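Date: 31/05/2023
From: Niamh Flanagan
Subject: Re: plate task, episode counts and rejected segments

Hernán, all,

Replies inline, then a few things that didn't fit under any of your questions.

> Hernán Guzmán wrote:
>
> I pulled the Idville export last night and the manifest doesn't match
> what I was told to expect. I have 3155 episodes listed but only 1698
> that the loader will accept. Before I start a training run on half a
> set, can somebody say:
>
> (1) whether the missing ones are lost or just flagged,
> (2) whether left and right are swapped in the February batch,
> (3) what the start condition for an episode is, because some of them
> begin with the grippers already over the plate and some don't.
>
> I'd also like to know if the plate position is supposed to vary. In
> the ones I plotted it hardly moves.

(1) Flagged. Nothing has been deleted. The manifest lists every episode that was started and ended with the pedal. The loader takes only those where both marker cubes have a pose for the whole length of the episode, with gaps of up to 6 frames filled by interpolation. Anything with a longer gap goes to the "hold" list. Most of the held episodes fail on one hand only, and most of those fail near the end, when the operator turns the wrist inward to set the plate down and the printed faces go edge-on to the head camera.

I do not want to raise the limit. Tzu-hsuan tried a longer one on a small set and the filled-in path cut straight across the corner of the motion. The policy then learned the shortcut. If you need more data for the first run, take the held episodes and trim them to the last good frame. They will be useless for the placing part but fine for the approach and the first contact.

(2) Yes, for part of February. The two cube IDs were entered the wrong way around in the config after the cubes were reprinted. Shalini fixed the config but not the episodes already written. There is a script in the Brusulix repo, under tools, that swaps the streams and writes a note into the header. Run it once only. It does not check for the note, so running it twice puts you back where you started.

(3) An episode should start with both grippers out over the table, ahead of the body, tips pointing away from the operator and not touching anything. It should hold there for a full second before the first move. The older written instructions said "hands in a comfortable position", and people read that in different ways, which accounts for the ones you saw. I have replaced the sentence.

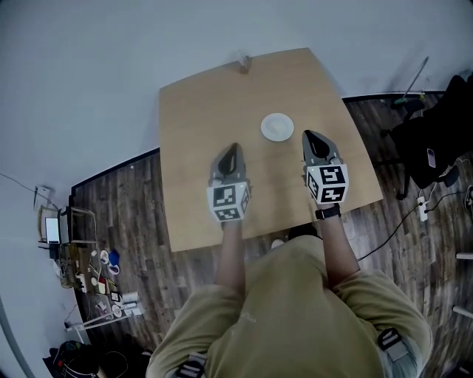
The one-second hold matters more than it sounds. The time offset between the head stream and the grippers is estimated from the first motion after the hold, and if the operator is already drifting when the episode opens, the estimate can land on the wrong peak. You will see this as the fingers closing slightly before the hand arrives. If you find any like that, send me the episode number and don't correct it by hand.

On plate position: it is supposed to vary, and it doesn't vary enough. Operators put the plate back near the middle of the table after each episode out of habit. Tsz-kin has written a short prompt that reads out a position before each start, on a coarse grid, with the outer cells included. It goes in from the next session. I would rather have 1000 episodes spread over the grid than another large pile in the center.

Other items.

Head height. The camera looks almost straight down on the table, so small changes in how the operator stands show up as large changes in the view. We are not trying to remove this. The policy should cope with it. What does need to be constant is the camera mount itself, and the chest harness must not be adjusted in the middle of a session. If a strap slips, end the session and calibrate again.

Finger tips. The dark fin tips bend under load, and the cube is on the body of the gripper, so the tracked pose says nothing about how far the tip has bent. For plates this is a few millimeters at the rim. Shalini wants to add it to the model and I would leave it alone until we have a result without it. If there are strong views, say so on the list.

Sleeves and wrists. Short sleeves, or sleeves pushed above the elbow. A wristband is allowed as long as it sits below the cube and does not cover any of the printed faces. Loose cuffs are the most common cause of short dropouts after wrist rotation.

Lighting. The Ng lamps are too harsh at full power. Glare on a white cube face washes out the thin parts of the print and the detector returns nothing, or, worse, returns a pose flipped about one axis. The flipped poses pass the gap check. I have added a test on the change in rotation between frames, and it caught a few that were in your accepted set, so please pull the manifest again before you train.

Labels. We still have two spellings of the task name in the metadata, "plate_move" and "move_plate". Treat them as the same. Veko will merge them on the server when the current upload finishes, and until then please don't rename anything locally, as the sync goes by name.

Failed grasps. Keep them if the operator recovers without setting a gripper down. Mark them "recovered". Tzu-hsuan's last run did better with them in than with them out, although that was one seed and I would like to see it repeated. Where the operator gives up and resets the plate by hand, the episode should be ended and marked "void". Several voids were marked as recovered in the early sessions. I am going through those now, oldest first.

Hernán, if you start the run before I finish that pass, leave out everything with the "recovered" mark and tell us which manifest hash you used.

Niamh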